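Kit for the second half of the year: what we'd like to buy

The equipment list for the home tasks project is nearly settled, and I'm really pleased with how it looks! Thank you to everyone who sent in wishes (some of them very long wishes). Orders go in before the end of June, so please read this through and shout if something is missing.

The biggest line is hand-held grippers. We have 24 out at the moment, shared between the Litville and Munero groups, and we're asking for enough new parts to keep every one of them going plus 3 complete spare pairs. I was all for buying more pairs at first, but Marek Tóth went through the repair log with me and talked me round. Most of the days we lost in spring were down to small things like fingers, screws and mounts, and a drawer full of those costs far less than another pair on the shelf.

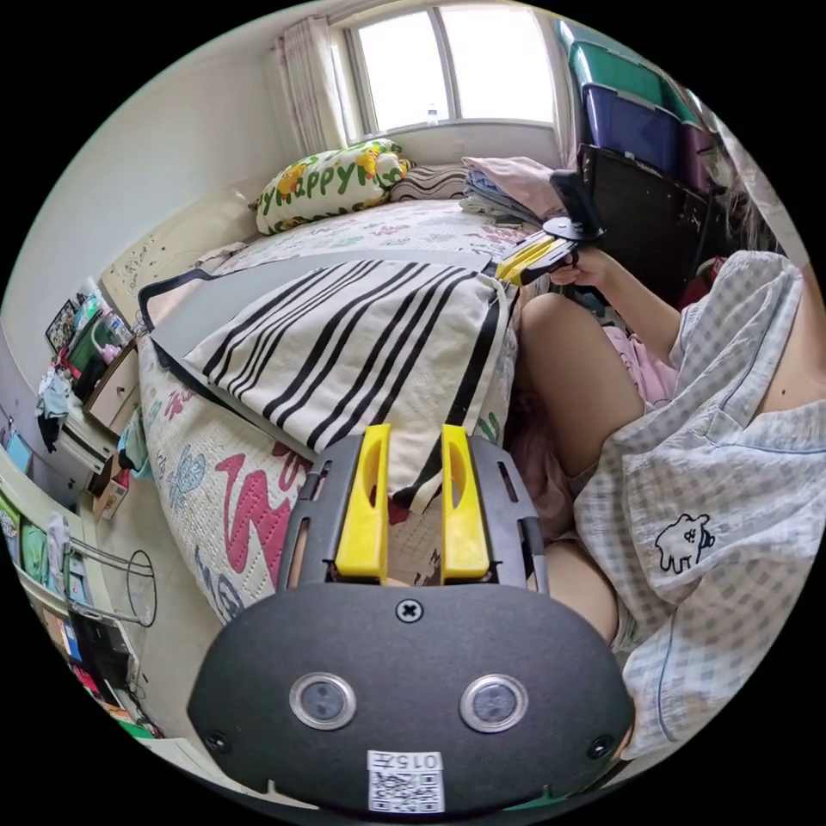
Spare fingers are the line I'd fight hardest for. They take all the knocks, they're the part we run out of first, and they are cheap enough that we should never be waiting for a delivery. We'd like 51 sets, all in the same yellow as now, because it shows up so nicely against bedding and clothes, even on a bedspread as busy as one with pink, blue and green lettering all over it. Bags with long looping straps, like the striped one lying on that bed, are exactly the sort of soft, awkward thing we want many more of in the autumn, so there is a small sum in the budget for those too. Charity shops are fine, just keep the receipts.

Phone mounts come next. Skirkix have quoted for a batch and Dvořáček are sending their price this week. Both firms let us try a sample first, and I'd like two people from each group to have a go before we choose. Please do the fiddly jobs with it as well as the easy ones!

Labels are in there as well. If the code on your gripper has got scuffed, send me the printed number and I'll add it to the reprint list.

What we've left for next year is the second arm for the Munero bench. I want it as much as anybody, but the bench needs new wiring first and that comes out of a different budget. The money for the wiring has been requested.

Comments on the list to me or Marek, please, and delivery addresses too if yours has changed.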